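Estrella Accessory Tray and Large Ribbon Bow
Supplied by Troditz, Ivville
Item 567

General
The Estrella set is made up of one large hair bow and one shallow presentation tray. It is intended for dressing tables, market stalls and small shop counters where hair accessories are laid out flat. The two parts can be ordered separately. The smaller bows, scrunchies and beads are sold under their own listings and are not included.

Bow
Two materials are used. The upper loop is sheer ribbon in taupe, folded in layers with the woven edge left showing. The second is a leopard-print fabric in tan with black spots. Both are gathered at a central knot, with a long sheer tail falling below it and a small metallic tag hanging just under the knot. Ribbon ends are left raw and will fray a little further with wear. Lift the bow at the knot, as the loops crease if they are pinched. 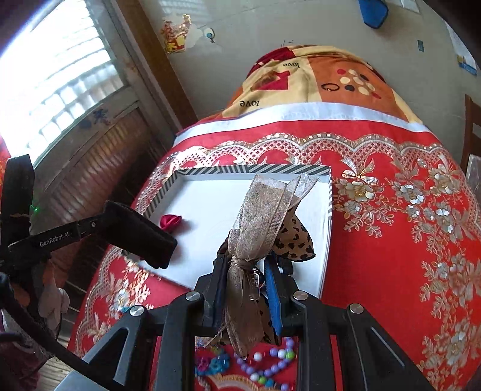
Tray
The tray is the lid of the Dirkeo striped gift box, used open side up. The inside is plain white and the walls are low, so items can be picked out without tipping it. The outside is printed in dark grey and white stripes, running diagonally on some parts and vertically or in chevrons on others. It is not waterproof. Wipe the inside with a dry cloth only.

Loading
Maximum load is 1,000 g, spread evenly. Stand the tray on a flat surface before filling it. On a bed or other soft base, keep heavier pieces close to the walls — the middle of the panel will bow otherwise.
Lay large bows in first, knot down, then scrunchies, then beads. Strings of beads should be laid straight or in a single loop. Bracelets with raised flower beads go in last, on top, where they will not catch on sheer ribbon.

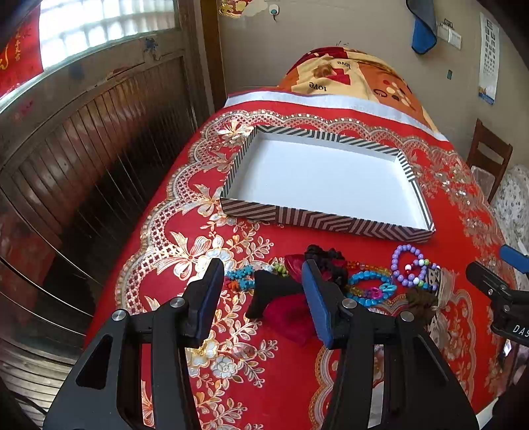
Striped tray on a red cloth, with hair accessories and beaded jewellery in front.

Care of the bow
Hand wash in cool water. Do not wring. Reshape the loop while damp and dry flat. Do not iron the sheer ribbon. The leopard-print fabric may be pressed on the reverse at the lowest setting, keeping clear of the tag.

Ordering
Trays are packed 8 to a carton, bows 27 to a carton. Mixed cartons are not available. Single sets are sent in a plain outer box — please state if gift wrapping is wanted.
Trade orders: Imelda Layug
Returns and faulty items: Dexter Lumanlan
Page last revised Friday, September 27, 2019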